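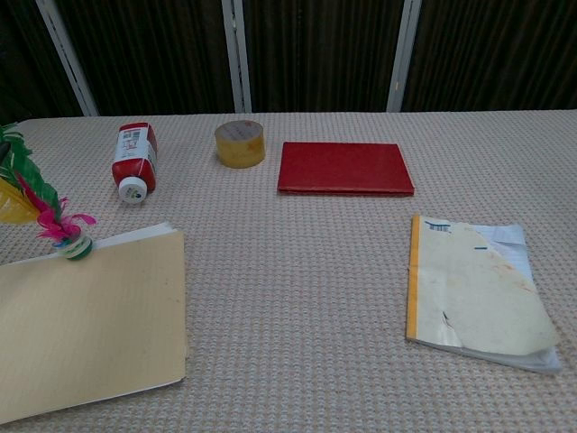

Feather shuttlecock on the table, with tape, books and a folder

Fluditia Community Help > Sports & Outdoors > Racket Sports

Feather shuttles falling apart after a couple of games, what are we doing wrong?

Posted by netcord_nell

Hi all! First post here, long one, sorry in advance.

A bunch of us at the Lirngate rec center started playing badminton over the winter and we have completely fallen for it. We began with the nylon shuttles that were in the equipment closet (Dristance, the yellow ones) and they were great for learning. Then somebody's cousin brought a tube of feathers to a session and oh my goodness. The sound! The way it turns over and drops at the end of a clear! We all looked at each other like we'd been eating powdered eggs our whole lives and someone had just handed us an omelet.

So we pooled our money and bought feathers. We got the Cabral practice grade, a mid-priced one that people online seemed to like. And they are lovely for about a game and a half. Then a feather snaps, then another one, and then the thing wobbles through the air like a drunk moth. Last session we had four people on court and went through most of a tube in one evening. I did not enjoy sweeping up.

Things that may matter:

The gym is heated with big overhead blowers and the air is really dry. I get static shocks off the net posts.

We are beginners, or maybe one step up from that. Plenty of frame hits. Plenty.

I keep the tubes in the trunk of my car between sessions so I don't forget them.

I've read about people steaming their shuttles, and I've also read that steaming ruins them. I've seen somebody say to put them in the fridge?? I would love to keep playing with feathers if there's any way to make them last, but at this rate it's going to cost more than my phone bill. Is it storage, is it the gym, is it us, or did we just buy bad ones? And if steaming is real, how do you do it without turning the cork to mush?

Thank you so much, I'm hooked and I want to stay hooked!

3 replies, sorted by most helpful

birdie_bench

Welcome to feathers, there's no going back! Your omelet line made me laugh because that is exactly how it felt for me too.

I string rackets and look after the shuttle cupboard for a club that gets through some 200 shuttles a season, so I have spent far too much of my life thinking about this. I think it's mostly dry feathers, plus a bit of technique, and I doubt there's much wrong with the Cabrals. The practice grade is never going to last like the match grade, but a game and a half is short even for those.

A feather is a lot like a fingernail. With some moisture in it, it bends and springs back. Dried out, it cracks. Your trunk is probably the worst spot you could have chosen, with freezing nights and then a baking afternoon once spring comes along. Bring them indoors! I keep mine standing upright in a bathroom cabinet and they love it there. Stand the tube the way the maker's label says, and if there's no label, corks down is what I do. Laying them on their side under a pile of stuff can squash the skirt out of round.

Now, steaming. It's real, it works, and it's the easiest thing in the world to overdo. My routine:

Do it the night before you play. Fresh out of the steam the feathers are soft and a bit heavy, and they need time to settle.

Boil a kettle and pour the water into a mug. Take both caps off the tube.

Hold the tube over the mug with the feather end facing down, a hand's width above the water. Count slowly to five and take it away. You want the steam going up through the skirts. The corks at the far end get very little of it.

Put the caps back on and leave the tube alone for 20 minutes, then open it and let the shuttles breathe for a moment before you close it up for the night.

Watch your fingers, steam burns are nasty and cardboard tubes get hot fast. Tongs or an oven mitt!

If a cork feels spongy or the glue around the stems looks cloudy, you went too long. Cut the time next round. A steamed shuttle also flies a touch slower at first, so don't panic if your clears land short in the warmup.

The other method is what I use in midwinter when I'm feeling lazy. Take a scrap of kitchen sponge, dampen it, squeeze it until no more drips come out, and tuck it into the cap at the feather end. Leave it overnight. It's gentler and you can't burn yourself. Take it out before it's been in there for days or you'll grow things.

If you're the gadget type, one of those little cheap humidity gauges is a fun purchase. I try to keep the cupboard near 50 percent. Your gym with the static shocks is going to be way under that, and there isn't much you can do about it, but shuttles that walk in the door in good condition hold up for longer even in dry air.

And then a few habits on court that cost nothing:

Smooth the feathers with your fingers between rallies if they've come unzipped. They'll mesh back together like a bird preening.

Rotate. Keep two going and swap them every few points so neither takes the whole beating.

Pick the shuttle up by hand or scoop it gently. Dragging it along the floor with the racket chews up the tips. I know the scoop looks cool. Learn the proper scoop!

Keep a "tired" tube. One cracked feather still makes a perfectly good shuttle for serving practice or for footwork drills where someone is just tossing it. Ours get used until they look like plucked chickens.

Please report back, I want to know how it goes!

kitchen_sink_smash

get the nylon ones back out for warmups. seriously that's where most of ours died, everybody coming in cold and whacking the frame. we do the first part of the night on plastic and then switch to feather when people's arms are working. cut our use by a lot

also never put them in the fridge, a fridge is DRY. no idea where that one comes from

also also your friends with the big swings should hit the shuttle and not try to murder it from behind their head, mistimed smashes are what snaps the stems. contact out in front

rallylong

Both of the above are good and I'd follow the steaming instructions from birdie_bench, though I'm more of a sponge person. I'd like to add something on speed, which I didn't see mentioned and which cost us a whole box once.

Feather shuttles come in different speeds, and the number on the tube cap tells you which. The speed you need depends on how warm your hall is and how high up you live. Warm, thin air lets them fly farther, so you want a slower one. Our place sits at 700 feet, which isn't high enough to matter a lot, but the hall gets toasty, and the ones we'd ordered were sailing past the back line on every decent clear. People started holding back and slicing at them to keep them in, and slicing is murder on feathers. We went one speed slower and the shuttles lasted noticeably better. Could be coincidence. I don't think so!

The way to test: stand at the back line, hit a full underhand stroke, upward and parallel to the sideline, and see where it comes down. It should land a little short of the far back line, in the stretch around the doubles long service line. Get your most consistent hitter to do it a few times. If it goes long, buy slower. If it drops way short, buy faster.

You might also look at the hybrids, which have real feather on top and a synthetic part lower down. They don't sound quite the same (the sound! yes!) but they're tough and the flight is much closer to feather than any nylon I've tried. For a group that's still catching the frame a lot, they're a wonderful middle step and your wallet will thank you.

Last thing, check the tube when you buy it. Spin a shuttle or two out of it if the shop lets you. If it wobbles brand new, steam won't save it.

netcord_nell

You are all the BEST. The tubes have already moved from the trunk to the bathroom and my family has questions. I did the kettle thing tonight, count of five with an oven mitt on, and the feathers feel softer already. We play tomorrow evening, nylon for the warmup, and I'm going to try the speed test before anybody gets tired. The ones on our caps are a mix of two different speeds, by the way. I had never once looked.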